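How Does a Catalogue Get Made?

Monday, December 3, 2018
By the Windine Young Readers desk

It's that time of year. Thump on the doormat, and there's a catalogue. Toys, boots, garden chairs, a thing for peeling eggs. You flick through it, fold down a corner, leave it somewhere a grown-up will find it.

But who made it? And how? It's a longer story than you'd think. Quick version coming up.

First, what is a catalogue?

A catalogue is a list of things. That's all. The word comes from old Greek and means something like a list or a register. Libraries have catalogues of books. Museums have catalogues of bones and pots and paintings. Shops have catalogues of things to buy, and those are the ones we're looking at today.

A shop catalogue has to do a few jobs at once. Show you the thing. Tell you how big it is and what it costs. Tell you how to order it. And make you want it, of course. That last one is sneaky, more on that later.

Before there were lots of shops

Imagine you live on a farm a very long time ago. The nearest town is a day away by cart. The town has one shop. The shop has one kind of coat and it doesn't fit you.

Now imagine a book comes in the post with coats in it. Pages of coats! You pick one, write a letter, send the money, and wait. Weeks, sometimes. Then the coat turns up on a train.

This is called mail order. It got big in the 1800s, once there were railways to carry the parcels and a cheap post to carry the letters. In Britain people ordered cloth and warm underwear this way. In America you could order nearly anything. Stoves. Pianos. Even whole houses, a bit later on, which came as a great pile of numbered bits for you to put together.

Catalogues were for farmers' seeds too. Seed catalogues are some of the oldest of all. Growers drew up lists of their bulbs and plants so that gardeners far away could choose, and some had beautiful painted pictures, because you can't tell much from looking at a bulb. It looks like an onion.

Step one: choosing

Right. Let's make one. We'll follow a pretend chair through a spring catalogue, the sort a furniture shop might send out in March.

Work starts months before. Often the summer before! So while you're at the beach, someone is in an office arguing over cushions. They have to choose which things go in. There's never room for everything. Every page costs money to print and post, so each chair has to earn its place.

Then they choose who gets the big picture. A big picture sells more. The front cover is the best spot, and the back cover is very good too, as lots of people leave a catalogue lying face down.

Step two: the flat plan

Next comes a flat plan. This is a map of the whole catalogue on one sheet, with a tiny box for each page. Beds go here. Lamps go there. Nobody has taken a single photo yet.

Here's a funny thing about page numbers. Most catalogues and magazines are made from big sheets of paper folded in half and stapled through the middle. One folded sheet makes 4 pages. Try it with a bit of scrap paper and count. Front, inside left, inside right, back. So a stapled catalogue has to have a number of pages you can divide by 4. You can have 32 or 36. You can't have 34, not without a spare page stuck in somehow, and you certainly can't have 17.

Next time you've got one, turn to the last page and check. (Some printers don't count the cover, so you might have to add that on yourself.)

Step three: pictures

Now the photos. Some are very plain. Chair, white background, done. These are called cut-outs, as the background has been cut away, once with actual scissors and now on a computer.

Others show a whole room. There's a rug and a plant and a bowl of lemons. Looks like someone's home, doesn't it? Very often it's a set, like in a theatre. Two walls, no ceiling, and big lights behind the window pretending to be the sun. Spring catalogues may be shot in the autumn, so the daffodils could be fake ones. Winter catalogues get shot in the heat with people sweating in woolly jumpers.

And some rooms don't exist at all. They're drawn on a computer, chair and lemons and everything. It's very hard to tell.

Step four: words

Someone has to write all the little words. This is called copy, and the person who does it is a copywriter. It's harder than it sounds. You might get six lines to describe a chair. In those six lines you need what it's made of, the colours it comes in, the size, and something nice to make it sound comfy.

You also have to be truthful. There are laws about this. If the words say leather then it has to be leather. If the price is wrong there's a lot of telephoning and sighing.

Every item gets a code as well, a string of letters and numbers. That's so nobody in the warehouse has to guess which blue chair you meant.

Step five: laying it out

Now the pictures and words go together on the page. A designer does this on a screen. Years ago it was all done with paper, knives and glue, and if a word was wrong you cut it out and stuck a new one over the top.

Designers think in twos. When a catalogue is lying open you see the left page and the right page both at once, so the pair is planned together. The pair is called a spread.
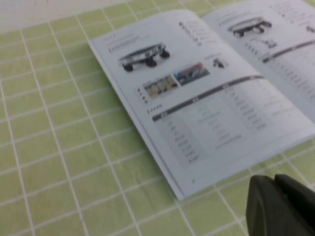 A catalogue open at a spread, on a green tablecloth.

The fold down the middle has a name too. It's the gutter. Never put somebody's face in the gutter! Half the nose dissapears. Good designers keep words well away from it, and away from the outside edges as well, where the paper gets trimmed.

Many designers also use a grid. That's a set of straight lines on the screen that won't be printed. Pictures and words line up along them so the page looks tidy. You don't notice a grid when it's there. You do notice when it isn't, everything looks a bit drunk.

Step six: printing

Here's the good bit. Get a magnifying glass and look very, very closely at a printed picture. Dots! Thousands of tiny dots. And only a few colours of them.

Most colour printing uses just 4 inks. Cyan (a sort of sky blue), magenta (a sort of strong pink), yellow and black. Every colour in the picture comes from those, with dots bigger or smaller or closer together. Your eye mixes them up from a distance. Orange is yellow dots with some magenta. Green is yellow and cyan. White isn't an ink, it's just the paper showing.

A big printing press is as long as a few buses and extremely loud. For really big jobs the paper comes on a roll as heavy as a car, and it whizzes through so fast it's a blur. Ink, ink, ink, ink, dry, cut, fold, staple, trim. Out the other end, catalogues, more than you could carry in a lifetime.

The paper is often a bit shiny. That's a coating, partly clay would you believe, and it stops the ink soaking in so the colours stay bright. Rub a page of newspaper and then a page of catalogue and feel the difference.

Step seven: off it goes

Into bundles, onto lorries, into sorting offices, into the postbag, through your door. Thump. Poor postie.

The sneaky part

We said we'd get to this. Catalogues have tricks. Once you know them you'll see them everywhere.

Prices that end in 99p. Feels a lot cheaper than a pound more. It's a penny.

The very expensive thing. Put one sofa that costs a fortune next to one that costs half a fortune, and suddenly the second one seems like a bargain.

The tidy room. You aren't only looking at a lamp. You're looking at a lamp in a lovely calm room with no socks on the floor. The socks room is the one you'll be putting it in.

"And matching footstool." You came for a chair. Now there's a footstool.

None of this is agaisnt the rules. It's just worth knowing.

Are they dying out?

Lots of people shop on screens now, so some famous catalogues have got thinner or stopped. It saves paper. But plenty of shops still send them. People keep a catalogue on the table for weeks, and they pick it up when they weren't planning to buy anything at all.

Finished with yours? Most can go in the paper recycling. Take any plastic wrapper off first. Or keep it for cutting up, they're brilliant for collage.

Make your own

Take two sheets of paper. Fold both in half, tuck one inside the other, staple on the fold. That's 8 pages.

Pick 6 things from your bedroom. Old bear, odd glove, whatever. Draw each one and give it a code and a price. Write a line or two of copy. Has to be true! "Bear, brown, one ear, good listener."

Make up a shop name for the front. Ours at the desk were Buson, Fu and Ferville, and we still can't agree which is best. Put your most exciting thing on the cover, keep faces out of the gutter, and leave it on the doormat for someone to find.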